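### 4.2 Second serves after a lost first set

The club matches at Rilthorpe and Discombe were played on grass over two summers, all of them best of three sets. We kept only those matches in which the first set was completed and both players agreed to have their serves logged. A serve was logged as in, out or let, together with the score at the time. Speed was not measured. The two clubs use the same make of ball and change it at the start of a third set.

Section 4.1 dealt with first serves, where the loser of the opening set changed very little. Second serves are another matter. Players who had just lost a set tended to hit their next few second serves closer to the lines, and the double faults that followed were bunched in the first two service games of the new set. After that the pattern faded. By the middle of the second set we could no longer tell from the serve log alone which player was behind.

The effect was stronger when the first set had gone to a tiebreak. A player who loses 6–2 has usually been broken early and has had time to settle into a plan, good or bad. A player who loses a tiebreak sits down at the change of ends with the last few points still fresh. Whether this is the cause we can't say from scores, and the logs hold nothing on what players were thinking. We did ask, in short talks after the matches, but the answers were hard to compare and we use them here only as background.

Length of match matters too. At Discombe the courts are booked in slots, and a match still going after 60 minutes was sometimes moved to another court at the end of a set. Such matches were marked in the log and left out of the main comparison. Putting them back in does not change the direction of the result, though it makes the spread wider.

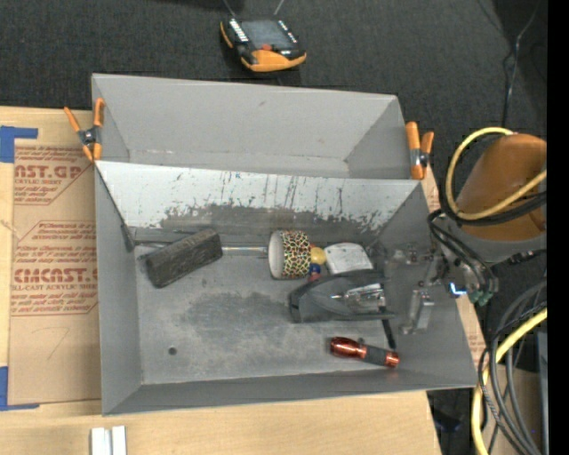
**Figure 6.** Two gray bins on a wooden tabletop, joined along one rim with orange-handled clamps.

Joar Westerberg, commenting on an earlier draft, objected that a player who loses the first set is more often the weaker server to begin with, and that the bunching could come from this alone. He asked for a comparison of each player with himself or herself, before and after the lost set, and for matches between players of close rating to be shown apart from the rest.

Both requests were reasonable and we have followed them. In the within-player comparison the weaker server problem drops out, as each player acts as his or her own baseline. The bunching remains in the first two service games, smaller than in the pooled data but in the same place. In matches between closely rated players it is easier to see, and for the widest rating gaps it all but vanishes – a player who expected to lose seems to serve much as before.

One point from the draft had to be withdrawn. We had written that left-handed players were less affected. When the log was checked again, most of the left-handed servers proved to be the same few people entered in several events, and we no longer think the data can support any claim about them.

The returner's side is harder to read. Winners of the first set stood further forward for second serves at the start of the next set, according to the notes kept at Rilthorpe, but the notes were made by hand and not every court had a note taker. If returners do step in, some of the double faults may be a response to that and not to the lost set as such. The Discombe logs carry no record of where the returner stood, so the two clubs can't be compared on this point.

Weather had no clear part in any of this. Windy afternoons raised the number of double faults for both players, in all sets, and the difference between leader and trailer stayed much the same. Section 4.3 turns to the third set, where the change of balls has to be taken into account.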